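大窗户真的省灯吗？216室日间采光使用情况调查

课程项目报告　建筑环境基础　第3组

打印本页 | 用电子邮件发送

Kuusisto楼的介绍材料里有一句话，大意是大面积开窗使室内白天基本不需要人工照明。我们组在这栋楼的216室上了一个学期的课，对这句话一直有点怀疑，因为印象里那间屋子的灯几乎总是开着的。

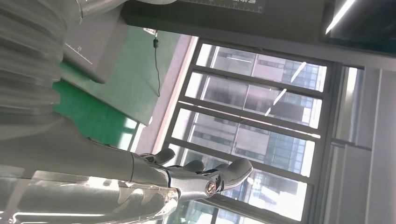
所以选题的时候没怎么争论。我们想弄清楚的事情很小：216室靠窗和不靠窗的位置，白天各有多少光；在里面的人什么时候开灯，什么时候拉帘；开了以后还会不会关。至于整栋楼一年省多少电，我们没有能力回答，也不打算拿一间屋子的结果去推。

一、房间和窗

216室是一间进深比较大的综合实验教室，一面长墙开窗。窗户很大，框是深炭灰色，横向的窗棂把玻璃分成上下几层。深色框在选型的时候据说是为了和外立面统一，这个理由我们能接受，但它有一个副作用，介绍材料里没有提：晴天时玻璃很亮，框很暗，人坐在屋里朝窗看，明暗反差非常强烈。窗越大，这个反差占的视野就越多。

室内墙面是白色，吊顶浅灰，地面是中灰色的胶地板。课桌是浅色台面，反光不强。真正反光的是各种后来添置的东西：仪器的金属外壳、透明塑料布和塑料罩、投影屏幕旁边的白板。这些东西在任何采光计算里都不出现，但天天待在里面的人最先抱怨的往往就是它们。透明塑料尤其麻烦，平整的时候还好，一旦起皱，每一道褶子都可能变成一小条亮光，而且人稍微挪一下位置，亮的地方就换了。

窗内侧装有Flullel卷帘，手动拉绳。玻璃上贴了Zomano遮阳膜。膜是楼建成以后补贴的，我们没有找到贴膜前的任何照度记录，所以凡是涉及“贴膜前后对比”的说法，本报告一律不采用，包括我们自己中期汇报里的那一句。那句话是听来的，当时写得太随便了，在这里收回。

二、方法

测量用学校借来的Skelenov手持照度计，高度与桌面平齐，传感面朝上。测点沿垂直于窗的方向布置，一条线从窗边到内墙。同一位置连读3次取中间值，读数时测量的人退到一边，避免挡光。读数时灯全部关闭，卷帘全部收起，测完再恢复原状。

参照值取桌面500 lx，这是课程讲义里给读写和精细操作用的数值。需要说明，500 lx是给人工照明设计用的，拿它来评判自然光并不完全公平。人在自然光下对亮度的容忍范围要宽得多，很多人在远低于这个数的窗边看书也不觉得暗。我们仍然用它，理由很简单：介绍材料说的是“不需要人工照明”，那就应该拿人工照明要达到的标准来比。

使用行为靠人工观察。每次观察持续90分钟，由一名组员坐在靠门的位置，记下开灯、关灯、拉帘、收帘的动作和当时的天气。观察的人不碰开关，也不提醒别人。观察表上不记姓名，只记动作发生在哪一排。

问卷也做了，但回收情况不理想，填的人大部分是同班同学，而且多数人知道我们组在怀疑什么。这样的问卷很容易得到我们想要的答案，所以结果只在讨论里当作意见引用，没有放进结果部分。

三、结果

1. 照度

晴天上午，靠窗一排超过500 lx，而且超过很多，光从数字看无可挑剔。往里走，数值下降得很快，过了房间中线以后就没有一次达到参照值。最靠内墙的一排，即使在最亮的时段也差得比较远。

阴天时，只有紧贴窗边的测点能到500 lx，其余全部不够。傍晚没有必要细说。

也就是说，“白天基本不需要人工照明”这句话对靠窗一排在晴天是成立的，对中线以里的座位在任何天气下都不成立。而216室的黑板和投影都在侧墙，上课时学生恰恰更愿意往里坐，原因见下一条。

2. 卷帘

这是我们事先没有想到的一部分。晴天时，最亮的那几排反而最早拉帘。拉帘的动作几乎都发生在上课开始后不久，一般先有人侧过身、用手遮一下屏幕，过一会儿站起来拉绳。拉下来以后，直到下课没有人再收上去。下一节课的人进来，看见帘子是放下的，灯是开着的，就照原样坐下。

有一个星期五下午，外面已经转阴，帘子还保持着上午晴天时的状态，灯全亮。90分钟里没有一个人去动它。观察员在备注栏写的是“大家好像默认这间屋子就长这样”。

3. 灯

216室的灯分组控制，本来可以只开靠内墙的一组。观察期间我们没有看到任何人这样用。进门的人通常一把按下全部开关。开关面板上没有标明哪个键管哪一排，组里有人上了一学期课也是测量的时候才试出来的。

因此，靠窗一排在晴天时经常同时存在三种状态：玻璃外面很亮，帘子放下，头顶的灯开着。在这种状态下，大窗对节约照明没有贡献，只剩下它带来的热量和那一面墙的造价。

4. 反光

按老师中期的意见，我们补做了一轮眩光记录。因为没有亮度计，只能由组员坐在各个位置上，按“看不出”“能看出但不影响”“影响操作”分级打分，属于主观评价，可信度有限。

被记为“影响操作”最多的是屏幕，其次是金属表面和透明塑料。光滑的弧形金属会把窗户压缩成一条细长的白条，位置随观察角度移动，眼睛很难不被它拉过去。塑料布的问题在于褶皱，同一块布铺平和堆在一起，打分可以差一级。我们试着把一块铺在桌上的塑料布抻平，坐在旁边的组员马上改了分数。这个试验太粗糙，不能算结论，但至少说明有些反光可以用手解决，不必动窗户。

白板的反光只出现在上午，而且只影响靠窗的几个座位。

四、讨论

我们认为，介绍材料里的说法把“光进来了”和“灯可以关”当成了一回事。中间还隔着至少两件事：光能不能到达需要它的座位，以及坐在那里的人愿不愿意让它进来。216室在第一件事上只完成了一半，在第二件事上基本没有完成。

Zomano遮阳膜的产品说明强调在降低眩光的同时保留采光。我们没有资格评价这种膜本身，只能说在216室，贴着膜的情况下，晴天时人还是拉帘。如果膜的目的是让人不用拉帘，目的没有达到；如果目的是隔热，我们没有测温度，不发表意见。组里对这一点有分歧，有人觉得没有膜可能情况会更糟，这个可能性我们排除不了。

Flullel卷帘的遮光性能不错，也许太不错了。它是整幅的，从上往下放，放到能挡住直射光的位置时，上部最能把光送到房间深处的那几层玻璃已经先被盖住。从采光的角度看，顺序正好反了。如果帘子能从下往上拉，或者上下分成独立的两段，坐着的人视线高度可以遮住，上部仍然透光，房间里侧的照度应该会好一些。“应该”两个字要保留，因为我们没有这样的帘子可以试。

有同学在问卷里写“喜欢大窗户，心情好”。这个意见我们没有理由反对。窗户的好处不全在照度上，看得到天色、知道外面下没下雨，对在屋里待一下午的人来说都是有用的。但这些好处在帘子放下以后同样消失，所以它也支持把帘子的问题先解决掉。

另外，有几份问卷建议安装自动感应调光。我们对此持保留态度。自动系统也许有效，可是在面板上贴几张标签这样的事情都还没做过的时候就讨论换系统，步骤跳得有点快。

五、局限

测量集中在六月，太阳高度角大，直射光进入房间的深度比冬天浅。冬天的情况很可能完全不同，里侧也许会更亮，眩光也许会更严重。我们没有冬天的数据。

观察员坐在屋里，手里拿着表，别人难免知道有人在看。不过如果大家因此表现得更注意节约，那真实情况只会比我们记录的更差，所以这个偏差不太影响方向。

照度计没有在本学期重新校准。我们把它和实验室另一台放在一起比过，读数接近，但两台都不准也是有可能的。

六、建议

在开关面板上标明每个键对应的排。先做这个，成本最低，做完以后再观察同样的90分钟，看有没有人单独开里侧的灯。

课间把卷帘收起来一次。谁来收，我们讨论了很久没有结果，写成值日肯定没人执行，暂时只能写在这里。

遮盖用的透明塑料布尽量铺平，靠窗处如果长期需要遮盖，可以换成不透明的哑光材料，前提是不妨碍使用。

介绍材料里那句话建议改成“晴天时靠窗区域白天可不开灯”。没有原来的好听，但和我们测到的对得上。

七、补充说明

中期汇报时有同学问，为什么不直接查216室的电表。原因是这一层没有按房间分表，照明和插座合在一起，查出来的数字分不开。原始读数和观察表附在纸质版后面，网页版没有放。

打印本页 | 用电子邮件发送

读者评论

访客：
隔壁楼也是同样的深色窗框，下午朝窗户看真的刺眼。你们建议下往上拉的帘子，我们工作室有，确实好用一点，但是绳子老卡住。

匿名：
500 lx拿来要求自然光我觉得还是太严了，虽然文中解释了理由。建议再加一条线，比如人主观觉得“需要开灯”的时候照度是多少，会更有说服力。

第3组回复：
谢谢，这个确实应该做。观察表里记了开灯的时间，但当时没有同步读数，现在补不上了。

访客：
我就是一进门全按的那种人。看完去试了一下，最左边那个键居然是管最里面一排的，跟我想的完全反过来。

匿名：
“两台都不准也是有可能的”，这种话写进报告里老师没扣分吗？

访客：
冬天的数据有人接着做吗？我们下学期也在216上课，可以借观察表的模板用一下吗。

第3组回复：
可以，纸质版在课程资料柜里，最后几页就是空白表，直接复印就行。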